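Living-bedroom

A living-bedroom is one room that does the work of two: somebody sleeps in it, and everybody sits in it. You may know it as a bed-sitting room, a one-room, or (my aunt's word) "the big room." I've lived in three of them and furnished more than that for friends, so this entry leans on my own experience a good deal, and I'll say so where it does.

Name and scope

I use the term for any room where a proper bed stays out all day alongside the furniture you'd expect in a living room, meaning a TV, some seating, plants, and a cabinet with glass doors for the good things. A studio apartment is a cousin, but a studio usually has the kitchen in it too. A guest room with a television isn't one in my book – the test is whether visitors get brought there first. Tainá Amaral, who edits the housing pages here, would include rooms with a fold-out sofa. I wouldn't, and we've gone back and forth on the talk page enough for both of us.

Layout

Most living-bedrooms I've been in settle into the same plan sooner or later. The bed goes along one long side, the TV stand goes on the far wall where you can see it from the pillows, and the storage takes whatever wall is left. The window end gets a small table and a chair, because that's where the light is and you don't want to sleep in it. What's in the middle is open floor, and people guard it fiercely!

In Trunidville, where I live now, the older apartments have a main room with one big window and the door at the opposite end, so you hardly get a choice. My neighbor Tassanee Srithong tried her bed under the window for a winter and moved it back by spring. She said the curtains kept ending up in the bedding.

Air conditioning takes up more room than you'd guess. The tall floor-standing kind needs a corner to itself, and the curtain beside it has to be short enough or tied back so it doesn't drift over the vent. I learned that one in my second apartment, in September, with a very loud flapping noise at two in the morning.

The bed as furniture

The bed is the biggest flat surface in the room, so it turns into a table. Laundry gets folded on it, bags get dropped on it, and jars and toys and half-finished errands wait there until bedtime, when they all move to a chair. I used to fight this. These days I keep a thick printed blanket over the whole bed from morning on (busy patterns, the busier the better, as plain ones show every crumb) and I let the day pile up on top of it. At night the blanket comes off with a good shake and the sheets underneath are clean.
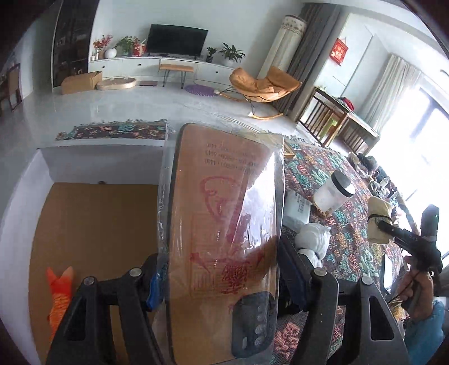

I should say that guests sit on the blanket too, and that's fine by me, but some families are strict about it. Where I grew up you did not sit on anybody's bed in outside clothes, so there was always a bench or a couple of stools nearby. Ottavio Lombardi's family went the other way, and his grandmother held court from hers, propped up on three pillows, with all the cousins at her feet.

Seating

Seating in these rooms tends to be light and easy to shift. A full sofa eats the floor, so people collect smaller things: a rocking chair, a low bench, floor cushions, a round mat for whoever likes to sit down there. I'm a big fan of the rocking chair in particular. It faces the TV in the evening, it turns toward the window for reading, and it gives the room a grown-up seat that isn't the bed. Do check the space behind it before you buy, though. Mine was 88 centimeters long on the rockers and it still found the cabinet door every time.

Storage and display

A wide, low TV stand with drawers is the workhorse. Chargers and papers go inside, and the top gets the television with plants and vases on either side. My own rule is big plants at the ends and small pots in between, but Gunnlaugur Zoëga (who has far more plants than I do) puts his tallest on the floor so the stand doesn't sag.

Glass-fronted cabinets are for things that want looking at. Low cabinets near the bed are for everything else, and they nearly always end up with a cloth or a small rug laid across the top. I like a dark patterned one. It hides dust between cleanings, and you can pull the whole thing off and take it outside.

Boards, trays and pictures that haven't found a home get stood upright against something. Some have been "about to be hung" in my room since I moved in – no comment.

Cleaning

I go far side to near side: window table, TV stand, floor, and the bed last. Plants get watered before the floor is done. With the bed blanket and the cabinet cloths off first, my room takes 57 minutes including the mop, and I've timed it more often than I'd like to admit. Soft toys go in a basket until the floor is dry.

See also

Bed-sitting room
Floor seating
Glass cabinet
Studio apartment

Last edited 16/06/2026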